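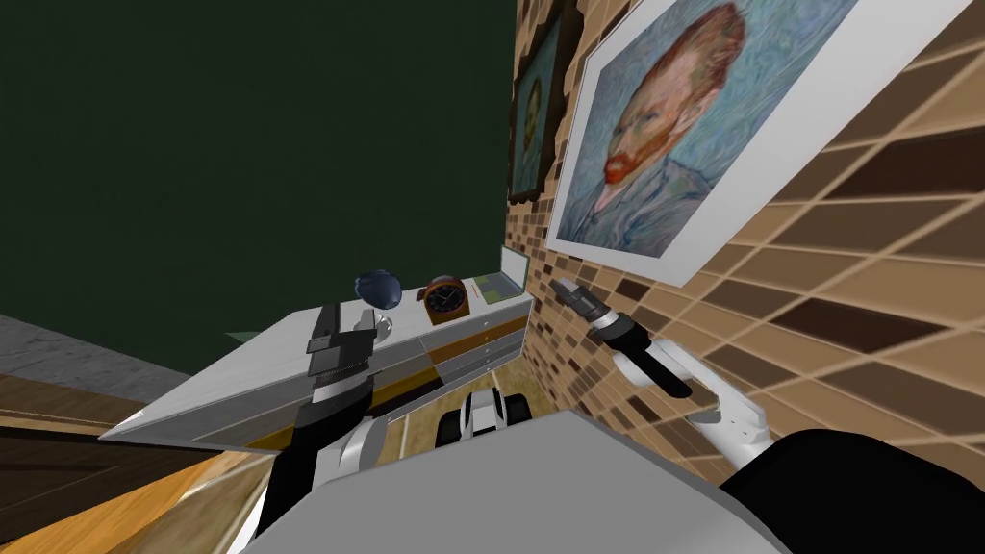
Two arms, one desk, 2981 runs

Tanner Friesen is building a two-armed robot in a shared workshop in Colville. Most of the building so far has been done in a simulated room.

Workshop | Projects | Interviews 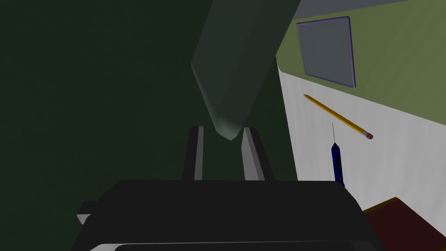
Words: Brittany Zacharias
Filed under Projects, 8 min read

The robot is called Wanda. The physical version is a base, a shoulder plate and one finished arm, stored under a tarp at Eruswood, the shared workshop where Tanner Friesen rents a bay. The simulated version has both arms and works every night.

Friesen started with the hardware and stopped when the first arm hit the shoulder plate during a routine homing move. The plate was bent and a wrist housing cracked. He moved the project into simulation the same week.

"I had a controller that knew where the hand was and had no idea where the elbow was," he said. "That's a cheap mistake on a screen. On the bench it was a new housing and a lot of filing."

The simulated robot stands in a furnished room with a white desk, and the task is to pick small things up off the desk and put them down somewhere else. The furniture came from a free asset pack. Friesen changed very little of it. He wanted clutter on the desk and surfaces with different textures behind it, including a tiled wall that he describes as "annoying in the correct way."

"Plain walls let you get away with a bad detector. You threshold on brightness, everything works, you feel good. Then you put a pattern behind the object and your edges are all over the place."

Physics runs in small fixed steps and the arm controller updates at 200 hertz. He first tried a slower rate to save computing time. The arms tracked well enough in open air, but contact was poor, with the fingers sinking into an object before the controller responded and then throwing it. Raising the rate removed most of the throwing. Softening the contact settings took care of some of what was left, at the price of a pencil that now creeps slowly out of the grip if it is held long enough.

"I can live with creep. I log it. If a hold goes past 10 seconds the run gets marked down, so the planner has a reason to get on with it."

The camera layout took longer than he had planned. One view comes from high on the robot and takes in both arms. Each gripper also has its own view, looking out past the fingers. The high view is mounted with a strong tilt, and visitors to the bay tend to comment on it. Friesen left it tilted. The transform between camera and base is known, so the software does not care which way is up, and a level mount on the real shoulder plate would put the bracket in the path of the right upper link.

"People want to rotate it for viewing. Fine, rotate it for viewing. The stored data stays the way the camera sees it."

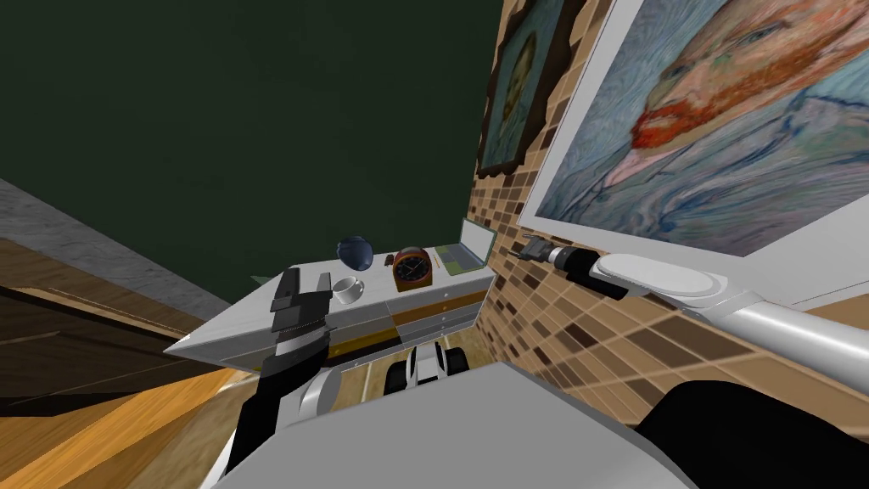 Reach was the second problem. Two arms that share a desk can get in each other's way long before they touch, and the early planner handled this by moving one at a time. It was safe and very slow. The current version gives each arm a volume it may enter freely and a shared volume that has to be reserved. An arm that wants the middle of the desk asks for it, holds it, and gives it up on the way out.

The reservation code was written by Grewal, who has the next bay at Eruswood and normally works on conveyor sorting. Friesen had written his own version first and describes it as a list of special cases.

"Grewal looked at it and asked what happens if both arms ask on the same tick. I said that won't happen. We ran it overnight and it happened eleven times. So then I had a new version."

I asked whether the arms ever deadlock. They do, he said, if each is holding an object and each wants to set it down in the shared volume. The fix is a timeout. The arm that has waited longest backs off to its rest pose with the object still in hand, and the other one finishes. The backing-off move is the least tested part of the system and accounts for a good share of dropped objects.

He keeps a table of failures. The run counter stood at 2981 on the evening I visited, and each failed run has a single code next to it. Missed grasp is the most common, followed by slip, then planner timeout. Collision between the arms used to be near the top and has not appeared since Grewal's code went in. Friesen does not read much into that yet. The object positions are randomized inside limits he chose himself, and he suspects the limits are generous to the robot.

The grippers are plain parallel types, two flat fingers closing on a common center. He considered a three-finger hand and priced the motors. In simulation the extra finger cost him nothing, and he still took it out after a few days.

"I'm only going to simulate what I can afford to bolt on. Otherwise I'm training for a robot I don't have."

Finger width was settled the same way. A wider finger is easier to model and harder to get between two objects standing close together. He ended up with a pad 8 millimeters narrower than the one on the finished physical arm, and the real pads will be recut to match. He has done one of them. It took an evening with a hand file, and he plans to use the mill for the others. 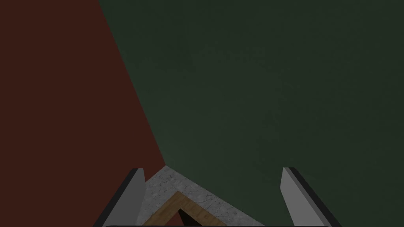 Calibration of the gripper cameras is where he expects the most trouble in the move back to hardware. In the simulator each one is placed exactly where the file says. On a printed bracket it will be off by some small angle, and that angle will change when the bracket warms up or when someone leans on it. He has started adding random offsets to the camera pose at the beginning of each run. Success dropped sharply when he first did it and has come back part of the way.

Lighting is a weaker point. The room is evenly lit, with little in the way of hard shadow. The bay at Eruswood has one window and a row of strip lights, two of which flicker. Friesen has a lighting script half written. It moves a single lamp and changes its strength between runs, and at present it also makes the renderer stop responding after an hour or so.

"I know it's the textures being reloaded. I know where it is in the code. I just haven't wanted to open that file."

The whole thing runs on a desktop computer with one used graphics card, which sits beside the drill press under a plastic cover. Runs start at 6 p.m., when the other members have mostly stopped using the heavy tools and the power in the building settles down. A brownout in the middle of a batch cost him two nights of logs in February. He now writes to disk after every run.

The second physical arm is next. The links are cut and the bearings are in a drawer. Friesen wants the shoulder plate remade in thicker stock before anything is mounted to it, and the new drawing moves the cable exit to the rear edge so the right arm can swing fully across. He has changed the same dimension in the simulated model and is rerunning the reach tests against it.

"If the reach map looks the same on Monday, I'll cut the plate. If it doesn't, I'll move the hole again."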